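Fridge won't stay lit on propane above Lerkby
Posted in RV Living > Boondocking
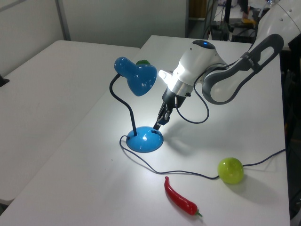
I have a Jurkuson two-way fridge in a 2502 travel trailer and it keeps dropping out on propane once I get up to the dispersed sites above Lerkby. On shore power it's fine. On gas it lights, runs for an hour or two, then shuts off and the check light comes on. The check light on mine is a steady red, not a little blue one like on the white arm in the picture. The stove and furnace burn normally off the same tank. Battery is a single 100 amp hour, and I'm parked pretty level. I'd like to go back up in June and not lose a cooler's worth of food again. What should I look at first?
— Follidico

Þórarinn Lund
Start with the burner. Turn the gas off, let it cool, take off the outside vent cover and look at the burner tube and the flue. Mine had rust flakes sitting right on the slots and the flame was yellow and lazy. I brushed it out, blew it clear with low pressure air and it has run 6 nights straight since. Don't poke a wire into the orifice, you'll change the hole size. Soak it in rubbing alcohol and let it dry.
While you're in there, check the ground wire for the igniter. It's held by one screw and that screw works loose on washboard roads. Also put a meter on the battery while the fridge is running — the control board still needs 12 volts on gas, and a low battery in the early morning will shut it down.

Chege
altitude. happened to me too, went back down the hill and it was fine

Follidico
Flame was yellow, and there was a lot of rust. Cleaned it this afternoon and it's blue now. Haven't had it up the hill yet. Battery read 12.4 with the fridge on, so I'm leaving that alone for now.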